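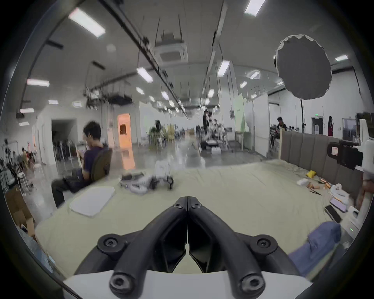
Webmail provider Sekell is to make two-step sign-in compulsory for all account holders from November, ending an arrangement under which customers could choose to rely on a password alone.

The company said that 23 per cent of its active accounts still had no second step in place at the end of the last quarter. Holders of those accounts will receive a notice by email and will then have 14 days to register a phone number, an authenticator app or a security key.

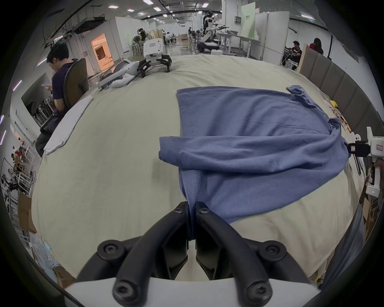 Accounts that have not been updated by the end of the notice period will not be closed. Incoming messages will continue to be delivered, but the holder will be asked to complete the registration before the inbox can be opened.

"A password that has been used on several websites offers very little protection once one of those websites has been breached," said Arnout Brouwer, head of account security at Sekell. "We have given customers a long period in which to make the change by choice, and most have done so."

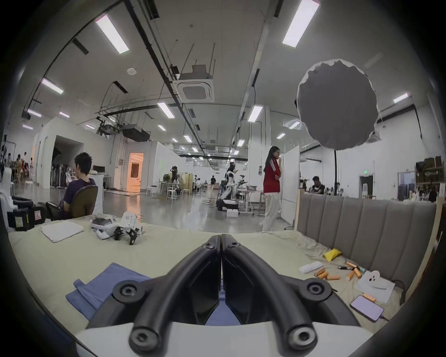
A folded blue cloth and a folded white towel on a cream-coloured surface.

Business customers will be moved separately. Organisations with more than 100 mailboxes may ask for a later date, provided that an administrator submits a written plan for the change. Older mail programs that cannot show a second sign-in step will need an app password – a separate code created in the account settings.
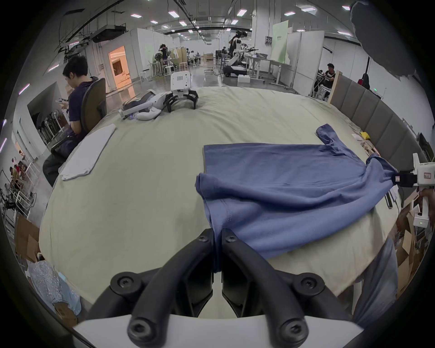
Aisling Egan

Stametero, which resells Sekell mailboxes to small firms, welcomed the decision but asked for clearer guidance on shared accounts. Its support manager, Vira Ostapchuk, said that many offices used a single address for enquiries and would have to decide who should hold the security key.

Sekell said that guidance on shared mailboxes would be published before the first notices are sent. Telephone support will be open until 7 pm during the notice period.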